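MacLeish Community Workshop
Oct 23, 2024

1/ The MacLeish Community Workshop has completed its autumn review of the sealing and gasket bench. This thread sets out the changes for members who use the bench for enclosures, vents and cabinet doors.

2/ Gaskets are now kept in the shallow drawers on the north wall, sorted by shape and then by outside size. Round gaskets remain in drawer 18. Square gaskets have moved to drawer 21. Cut strip and cord stay on the reels.

3/ Members working on the Fumeo vent covers should draw from drawer 21 only. The older stock in the gray tubs was bought for the Hatik cabinets and does not fit the Fumeo opening. The tubs will be cleared in January.

4/ Adhesive-backed gaskets must keep their release liner until the moment of fitting. A gasket with a lifted corner collects dust and sawdust very quickly, and the bench sits beside the sanding area. Please return any gasket with a damaged liner to the tray marked Seconds.

5/ Square gaskets, before fitting. The cream liner with green 3M lettering covers the adhesive side, and the black rim is the gasket itself. Separate them one at a time and lay each one flat before peeling. 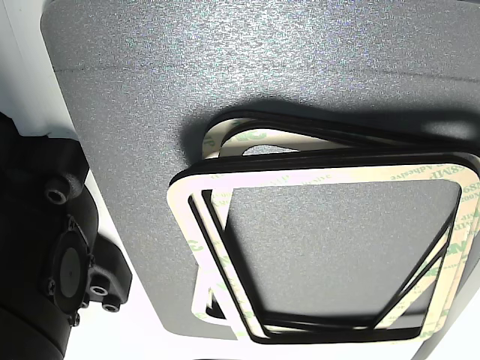

6/ Fitting a square gasket

Wipe the mating surface with a clean cloth and let it dry. Set the gasket in place with the liner still on and check all four corners. If a corner rides up on the edge of the opening, the size is wrong — stop and exchange it.

7/ Peel the liner back along one side only and press that side down. Work around the remaining sides in order, drawing the liner away as you go. Do not stretch the gasket to reach a corner. A stretched gasket will creep back and leave a gap.

8/ Press firmly along the full length with a thumb or the small roller. Leave the cover closed under light weight for 20 minutes before handling it. Used liners go in the general waste, as our paper recycling collection does not accept them.

9/ On quantities: the workshop holds 300 square gaskets for the current program. Members may take what a single job requires and should enter the number on the drawer sheet. Larger requests should be made through the Drimelis booking page — please allow one week.

10/ The bench surface has been cleaned and remains open to all members who have completed the induction. We ask that knives be used on the cutting mat only.

11/ Questions about sizes may be left at the front desk or sent as a reply to this thread. The revised drawer list is posted beside the bench and will be updated when the new cord stock arrives.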